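We use cookies to remember your preferences and count visits. By continuing to read you agree to this. OK / Settings

How I clear a worktable in one short go (and keep it that way till supper)

My table collects things. I sit down in the morning with a mouse and a notebook, and by four o'clock there are remotes, papers, a cup, cables I don't remember unplugging, and a big piece of cardboard I was definitely going to take out to the recycling. If yours is the same, come along, this takes me 18 minutes and I'm slow!

You'll want a tray or a shallow box, a damp cloth, a dry cloth, and a few twist ties. I use the lid from an old Bramstead storage box as my tray because it has a lip and pens can't roll off.

Start with anything that can spill. Cups go to the kitchen first, full or empty, and you go with them. Don't stop to sort papers on the way (I have done this, and I have also dried out a library book page by page with a hair dryer).

Next, the tall stuff. Cartons, cardboard, anything standing up. It makes the table look twice as bad as it is, and once it's on the floor you can see what you've got. If the cardboard has tape on it, pull that off now while you're cross with it.

Then books. Close the open ones with a scrap of paper in the page, and stack them biggest at the bottom with the spines facing you. Mine go at the back corner, squared up to each other. On a round table I don't bother squaring them to anything else.

Loose paper gets one look. Keep it, or it goes. My friend Nazma Gazi swears by a folder for each month, so April's papers live in April's folder, and I tried that and lasted until the second week of April. One folder for everything is plenty for me.

Now the small electrical bits. Remotes and chargers go in the tray together, and cables get coiled loosely around three fingers with a twist tie on. Please don't wrap them tight around the plug. I lost a perfectly good Enard charger that way, and it cost me 89 cents in twist ties to learn to be gentle.

Leave the mouse and its pad till last, along with whatever pen you like best.

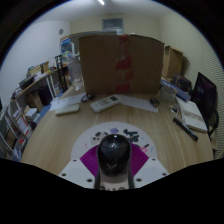
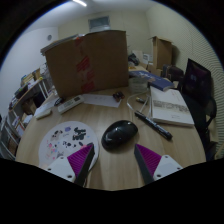

Wipe from the back edge toward yourself with the damp cloth, well wrung out, then go over it again with the dry one, following the grain. The mouse pad gets a wipe too, just the top. Let it dry flat before the mouse goes back on it, and stick the pen in a mug or it'll be on the floor by morning.

Carry the tray around the house and put things where they live. If something has no place to live, give it a drawer tonight and argue about it on the weekend.

Filed under: Home & Desk, Quick Tidies

You might also like
My 70-minute closet sort
What I keep in the Dhanial drawer unit
Getting marker off a wood table
A walk around the Lallcombe flea market

Get new posts by email. Enter your address to join the newsletter. Unsubscribe whenever you like.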